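Re: [desks] Sorting out the long shared desk

On a May morning, Kimie Oda wrote:
> Has anyone had luck keeping a long white desk tidy when
> several people drop their things on it? Ours has a hole
> for cables and they still end up all over the top.

Kimie, yes! I've become a bit of a convert on this, so forgive the length. We have the same sort of desk, with grey dividers along the back, and I love working at it. Mid-afternoon it looks like this:

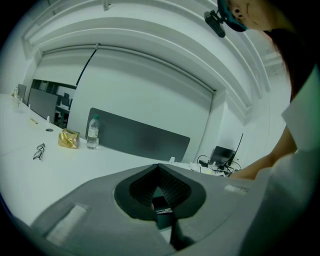
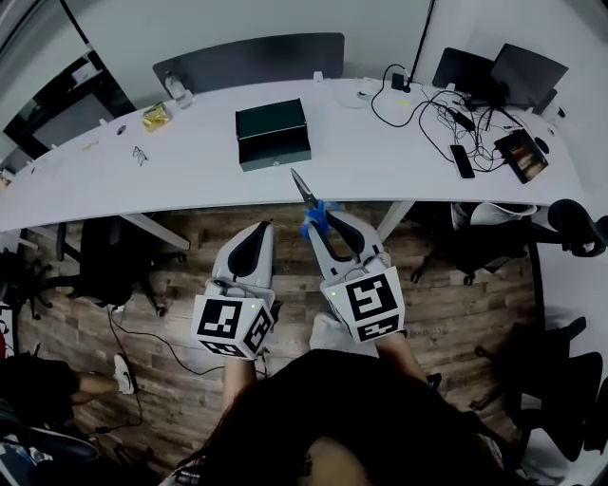
The long desk, with the glasses, water bottle and gold foil packet in both; the green box and the cable tangle are in the second.

The cables are the next job. I bought a bag of 100 reusable ties from Wilov and have used 10 so far – brilliant things, and you can grab them in any colour. Start with the chargers, label both ends, then feed the spare length down the hole. Do it before lunch while you still have patience.

The other thing I'd push for is one box with a lid for pens, scissors and the odds and ends. Ours has a little metal latch and I'm unreasonably fond of it.

Rotell sell a tray that hangs under the desktop, but check the depth first. Ours is 200 mm and my knees know all about it. Has anyone tried the Ciltix one? I'd love to hear how it holds up with heavier power bricks.

Send us your before and after, Kimie!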